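**Call for participants: the utensil stand, one more time**

Adel wants people who will hang a whisk on a stand, take it off, and tell us without politeness whether the stand deserves its place on a counter. I have my doubts, which is partly why I was asked to write this notice.

The claim, from the Cirko catalog, is that a rotating stand keeps tools "always within reach." Maybe. A drawer does that too. A tall steel rod with a disc of hooks at the top also takes up space, and I have yet to meet a cook who wished for less counter. Our March round produced a lot of compliments and very little I could use.

What you would be doing: hanging and unhanging a balloon whisk, then setting things down and picking them up again at a board with round metal-rimmed openings.

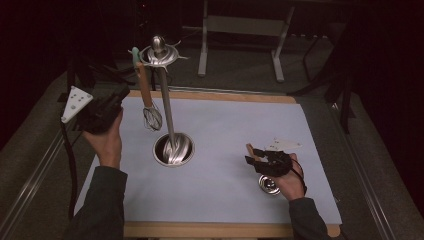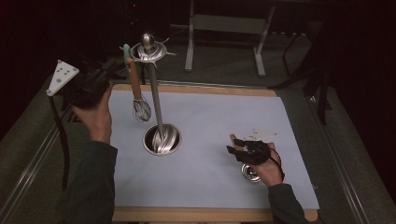
Sessions last 2 hours and there are 3 of them. The work is repetitive and some people find it dull by the second session. If that sounds like you, please don't apply.

We're looking for people who

- cook at home most days and own more utensils than they use
- can stand at a table for a full session, with breaks
- will say "this is annoying" out loud when it is

You don't need design training. Applicants who already own a Cirko stand and love it are welcome, but expect me to ask why.

Pay is $400 for all sessions, or $100 if you leave after the first. No travel money, and I argued for it. Parking behind the Gusau building is free if you get there early.

To apply, write to the Adel desk at the Gusau building by 15 May 2023. Tell us which kitchen tool you regret buying. Skip the cover letter. Mac Suibhne staff and their families can't take part.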